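The Aebischer open day, or how I spent a day thinking about felt

Aug 9, 2026

There is a parking lot behind the Aebischer felt mill that holds maybe thirty cars, and by the time I got there it held a great many more than that, several of them on the grass and one with its nose in a hedge. I hadn't expected competition. I had pictured myself and two retirees being walked past a boiler.

The mill opens its doors to the public once a year. You put your name down in February, you get a postcard, and if you lose the postcard you have to talk to a man named Malcolm Tapley, who has the list on a clipboard and does not care for people who lost the postcard. I had lost the postcard. He found me on the second page, looked at my shoes, and told me they were wrong. They were sandals. I was issued a pair of black rubber clogs from a bin, size enormous, and clopped around in them until four o'clock.

We went in groups of a dozen. Ours was led by Benedikt Ammann, who has worked in the carding room long enough to have opinions about individual sheep. He started us in the wool store, where the bales are stacked up to the rafters and the smell is wet dog with a hint of church. The mill goes through 868 bales in a good year. Last year was not a good year, and he left it there.

Carding was the best part of the day and also the loudest. The raw wool goes in at one end of a machine as long as a school bus and comes out the other as a thin gray web, so light it lifts when you breathe near it. We were asked not to breathe near it. A boy of about eight did so immediately and was moved to the back, where he seemed perfectly happy. The web gets layered back and forth, back and forth, until it makes a batt about as thick as a mattress, and then it goes next door to be steamed and rubbed until the fibers give up and lock together.

That next room is called the Drirnum. I asked why and got three different answers from three employees. My favorite was that it was the name of the company that built the first hardening press, and the nameplate outlasted the press. The current one is a pair of big heated plates that jiggle. I know there's a better word. Benedikt used it twice and I wrote it down wrong both times.

Then fulling, where the felt is soaked and pounded until it shrinks by a third or more. If you have ever put a good sweater in the dryer, you have done this yourself, for free. The vats are open and the floor is wet, and I began to see the point of the clogs.

Lunch was in the loading bay. Bratwurst, potato salad, a lemonade the color of a highlighter. I sat across from Damian Baran, who repairs pianos and had driven four hours to look at hammer felt. He had a caliper in his shirt pocket and he used it on the free samples. Piano felt is the fancy end of the business, it seems, and the mill makes one dense kind under the name Grestomer that he spoke about the way other people talk about a particular vineyard. He bought a strip no longer than my arm and paid more for it than I paid for my couch. In fairness, it's a bad couch.

The afternoon was self-guided, meaning we all went to the gift shop. It sells slippers, coasters, slippers, hats, a felt wine cozy, and slippers. I bought slippers. The register had run out of small bills by one-thirty, so everybody's purchases started drifting toward round numbers. Mine drifted up.

I should mention the museum corner, which is up a flight of stairs and was nearly empty of people. It has the old order books, open under glass. One page from the mill's busiest stretch records 2,215 hat bodies shipped to a single customer, and below it, in different handwriting, a complaint that 523 of them were brown. Nothing on the page says what color they were supposed to be. I stood there longer than I stood anywhere else.

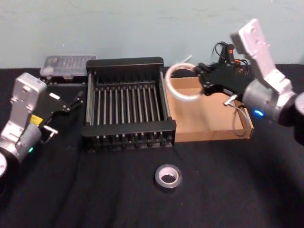 Can you bring home scraps of felt from the tour?
Offcuts are sold by weight from the barrels near the exit, and they let you dig through them yourself, so go before three if you want any color besides gray.

The last stop was a talk by Shu-fen Lau, who runs the dye house and clearly would have preferred to be running it at that moment. She was very good. She passed around swatches of the same red dyed on five different wools, and they were five different reds, and she seemed personally let down by four of them. Somebody asked whether the river used to change color. She said yes, before her time, and that people in Skakesell, the next town down, could tell you what hat was in fashion by looking off the bridge. Now the water gets treated on site and leaves clear, and Skakesell has to read magazines.

Rami Mahasneh, who organized the day, told me they had capped it at 200 visitors and he suspected they'd gone over. I suspected so too, having tried to use the bathroom. He's thinking about adding a second date if he can talk the carding room into it — Benedikt, standing right behind him, was shaking his head.

Practical notes, if you plan to go. The tour is free but the sausages aren't. There's one flight of stairs up to the museum and no elevator. Wear closed shoes. Keep the postcard.

I got home and discovered I still had the clogs on. My sandals are presumably in the bin. I've written to Malcolm.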